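¿Se puede dejar la legumbre en remojo más de un día? (y otras dudas de novata)

Publicado por Cuiping Cai en Cocina de diario

Hola a todos, os leo desde hace tiempo pero es la primera vez que escribo. Me he mudado a un piso con la cocina enana y me he propuesto comer más legumbre, que sale baratísima. El caso es que el otro día puse garbanzos en remojo por la noche, me lié con el trabajo y cuando volví a mirarlos llevaban casi dos días en agua, encima de la encimera y en pleno agosto. Tenían espumilla y olían un poco agrios. Los tiré, con toda la pena (eran 486 gramos, que los había pesado y todo). ¿Hice bien? ¿Y cuánto tiempo aguantan de verdad? Ah, y otra cosa: mi madre les echa bicarbonato y mi suegra dice que eso es un crimen. ¿Con quién me quedo?

Borislav Mujić

Bien tirados. Con ese calor fermentan enseguida. Doce horas y a la olla, y si no puedes, a la nevera. El bicarbonato yo no lo uso.

Štefánia Ševčík

¡Bienvenida, Cuiping! A mí me ha pasado lo mismo más de una vez, así que no te fustigues. En verano yo los remojo siempre en la nevera, en un bol grande con el triple de agua, y les cambio el agua si veo que se me van a quedar otro día más. Así me han aguantado dos días sin problema – pero si huelen agrio, fuera, ni lavarlos ni nada.

Lo del bicarbonato depende del agua de tu zona. Donde vivo ahora es durísima y sin una pizquita los garbanzos se me quedan como balines. Una punta de cuchara en el remojo, luego los enjuago bien y listo. Si te pasas se deshacen y saben a jabón, y ahí tu suegra tiene toda la razón. 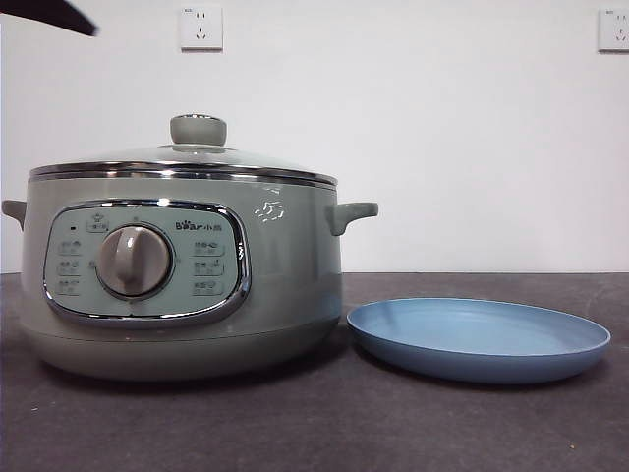 La sal la pongo en el remojo y rectifico al final, que a mí así no se me abre la piel. Y empieza con agua caliente si son garbanzos, fría si son alubias. Eso me lo enseñaron en casa y nunca me he atrevido a hacerlo al revés, jaja. Cuando están tiernos apago y los dejo reposar en su caldo un buen rato. Lo que sobra va al congelador en tarros, sin llenarlos del todo, que ya reventé uno.

Marek Tóth

Yo compro el bote ya cocido y me ahorro el disgusto. Dicho esto, las lentejas pardinas no necesitan remojo, por si quieres empezar por ahí.

Cuiping Cai

¡Mil gracias! Esta noche, bol a la nevera y alarma en el móvil. Lo del bicarbonato se lo cuento a las dos por separado.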